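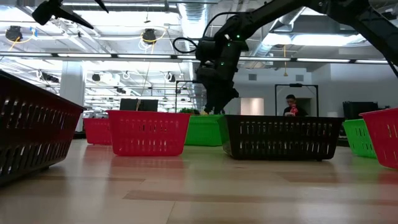

One Jostow parent wrote on the sign-up sheet that she had been driving 11 miles each way to borrow picture books in her mother's language, and would we please, please hurry up and open.

We hurried! The Steda Reading Room opens its doors on 9 November 2023, in the old post office on Ngcobo Street, Jostow. It is a free neighborhood library with books in eight languages, evening hours four nights a week, and a long window seat that the building's former mail sorters would not recognize.

The Reading Room grew out of the Steda book swap, which began as a few shelves in a laundromat and got so popular that people were stacking paperbacks on the dryers. In September the swap moved its whole collection into the new space. Sorting took most of that month. Every donated book was checked for missing pages, given a colored spine label for its language, and shelved by age group so that a family can find everything for a seven-year-old in one place.

Children's books come first as you walk in. Behind them are cookbooks and gardening (a bigger section than anyone planned, thanks to some very generous local gardeners), then novels, history, and a wall of large-print titles. Magazines are near the heater. Local history has its own cabinet, with old street maps and school yearbooks that can be read in the building but not taken home.

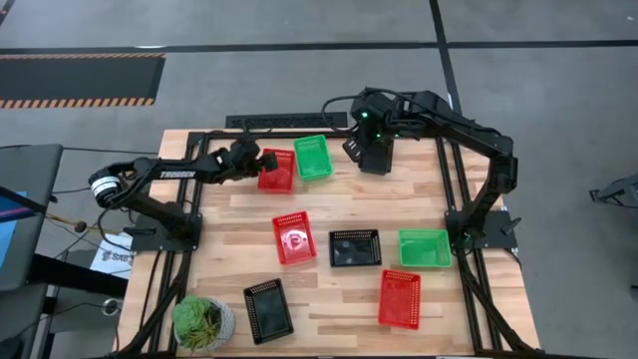
Borrowing is simple. A library card takes a name and a phone number, and children can have their own. Each card is good for nine items at a time, for up to three weeks. There are no late fees. If a book goes missing, we ask for another book in its place, any book you like.

Story time is on Saturday mornings in two languages at once, with one reader for each, trading pages. The practice runs at the laundromat were loud and a lot of fun, and we expect the real thing to be louder. On weeknights the back table is set aside for homework help until 7, and after that it belongs to the adult conversation group, which welcomes beginners in any language and goes through a remarkable amount of tea.
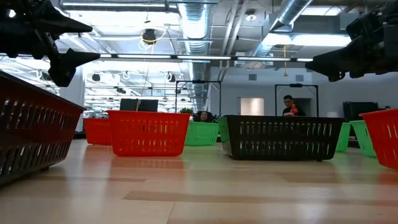 Another neighbor asked whether the conversation group would have room for people who only want to listen for the first few weeks. Yes, absolutely. Pull up a chair, and talk when you feel like it.

Shelving for the Reading Room was built by Govo, a Jostow workshop, from lumber saved out of the post office's old back counter. The lowest shelves are set at toddler height and the picture books face outward, so small readers can choose by the cover. Govo is also making a rolling book cart, which will travel to the senior apartments on Ngcobo Street once a month starting this winter.

Opening day begins with a ribbon cutting at 11 a.m., followed by card sign-ups, a read-aloud for preschoolers, and soup. The building has a ramp at the side entrance, and there is street parking on both sides of the block.

Book donations are welcome any time the Reading Room is open. Board books and easy readers are needed most, in any language. Please hold off on encyclopedias for now, as we have three full sets.

Press are invited to visit from 9 a.m. on opening day, before the crowd arrives. Please stop at the front desk when you come in.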